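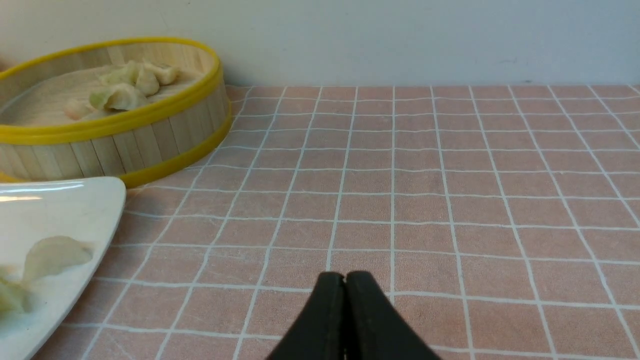

水晶蒸饺怎么蒸、怎么装笼、怎么摆盘（赶时间版）

打印本页 | 用电子邮件发送

先说清楚，这篇讲透明皮的蒸饺，普通面粉皮不用看，火候不一样。面团配方在另一篇，这里从包好以后开始。

要准备的：竹蒸笼一个，带盖。平盘两只，盘沿要高一点。油刷。一小碗凉开水。蒸笼纸或者白菜叶，二选一。

第一步，笼子先弄湿。竹笼干着上火会焦边，底也特别粘。泡水五分钟，捞出来甩一甩就行。新买的笼子先空蒸一次，去味。

第二步，垫底。我用白菜叶，蒸完叶子也能吃。用纸的话要戳几个洞，不然汽上不来。两样都没有，竹底上刷油，多刷点，缝里也要刷到。

第三步，装笼。每只之间留一指宽。透明皮蒸了会胀，挨着就粘，一扯就破，馅全露。褶子朝上，肚子朝下。绿馅的（韭菜、青菜）和虾馅的最好分开放，虾馅要多蒸一分钟。混着放也行，统一按虾馅的时间来，青菜颜色会暗一点，介意的就分两笼。

第四步，蒸。水大滚了再上笼，盖紧。大火六分钟，虾馅七分钟。中间别开盖！我以前老忍不住看，皮就夹生，中间一道白的。冷冻的不用解冻，加两分种。

第五步，关火，开盖，放一分钟。这步别省。刚出锅皮最软最粘，一夹就穿。等表面收一收，皮会亮起来，也硬一点。

第六步，出笼。筷子蘸凉开水再夹，夹肚子，别夹褶子尖。或者用小铲从底下托。夹子也可以，力气轻点，头上最好是平的。

第七步，摆盘。两种办法：

马上吃：盘底刷薄薄一层油，饺子侧着放或者立着放都行，互相靠一点点没关系，吃得快就粘不上。

要等人、要拍照、要分给小孩：盘里倒浅浅一层凉开水，刚盖住盘底。饺子放进去，皮不粘盘也不粘彼此。

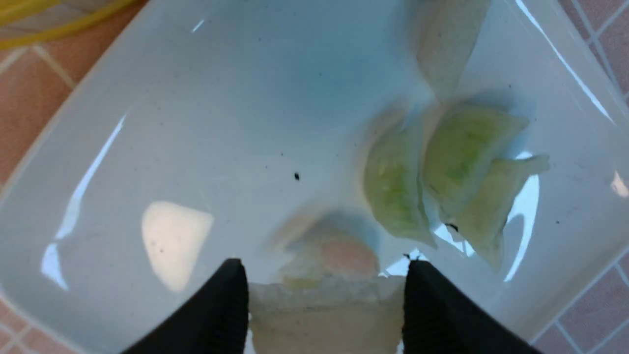

水别多，多了皮泡烂，味道也淡了。最多放十分钟，吃之前夹出来沥一下，底下垫张厨房纸。这招是Ching-wen Mak教我的，她家包完馄饨也这么放。

常见问题

皮不透明：火不够大，或者澄粉没烫熟。烫面的水一定要滚开的，温水不行。

皮裂：面团放久了，干了。包的时候盖湿布，擀一张包一张。

已经粘一起了：别硬扯。淋一勺凉开水，等半分钟，自己会松。

底破了：笼底没油，要么就是夹太早。回去看第五步。

韭菜馅出水：盐最后放，拌完马上包，别搁着。

隔夜的：冰箱拿出来回蒸三分钟，微波不行，皮会发硬。

蘸料随便调。醋、生抽，一点姜丝。Kristine Pangilinan 上次留言问能不能放鱼露，可以的，少放，虾馅的比较搭。

洗笼子：热水加刷子，别用洗洁精，竹子吸味。洗完竖着晾，干透了在收，闷着会发霉。带塑料箍的笼子别靠着炉火放。

打印本页 | 用电子邮件发送

相关文章
澄粉面团：比例和烫面
韭菜馅怎么不出水
新竹蒸笼第一次用之前
虾仁去腥，两种办法
白菜叶垫笼底，剩下的菜心做什么
冷冻饺子分装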